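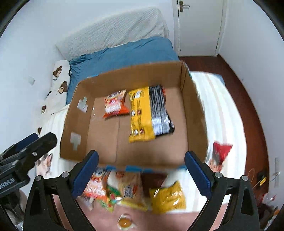 Snack packages in an open cardboard box

A snack food is a small portion of food eaten between main meals. The word "snack" came into English from Middle Dutch, where a related verb meant to bite or to snap. In the modern trade the term covers mostly packaged products such as chips, crackers, puffed corn, nuts and sweet biscuits, but fruit, bread and leftovers from dinner are also eaten in this way in many homes.

History

Before factory packaging, salty snacks were sold in the street or from barrels and glass jars in the grocery store. The seller put the product in a paper bag, and it became soft after a short time. Waxed paper bags appeared in the United States in the 1920s, and they made it possible to sell single portions far from the kitchen where they were made. Cellophane and later plastic films with a thin metal layer replaced the paper.

Packaging

Most small snack bags today are made on vertical machines. The film comes from a roll, is formed into a tube, and is closed by heat at the bottom and at the top.
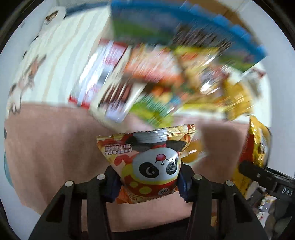 Many producers fill the bag with nitrogen before the last closing. The gas slows the oxidation of the fat and also protects fragile pieces during transport. For delivery to shops, the bags are put in cardboard cases. Margareta Tănase, in her study of small groceries, writes that owners often preferred cases of 40 bags, as a bigger case stayed open too long on the shelf.

Eating habits

The hour of the snack is different from one country to another. In France the goûter is given to children at the end of the school day, and in Spain the merienda has a similar place. Ghislain Morin and Noura Atallah asked 43 families to keep a food diary during January, and 14 of them wrote down no snack before noon.

See also

Street food
Food packaging
Merienda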